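Storing and cleaning fantasy miniatures
Bit-na Moon, 9/25/25

Wash resin figures in lukewarm water with one drop of dish soap. Let them dry for 10 hours before priming. Thin the primer and apply two light coats – one heavy coat fills the armor detail.

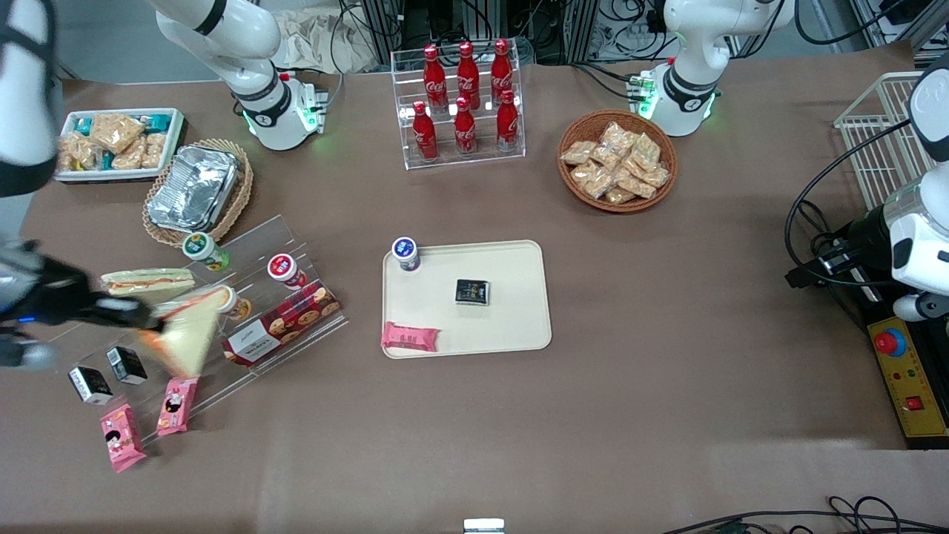 Sandwich and clear tiered stand, brown paper on the table.

Store painted figures upright in foam, 4 to a row. Remove dust with a soft, dry makeup brush. Reattach broken swords with gel superglue, and hold for 54 seconds.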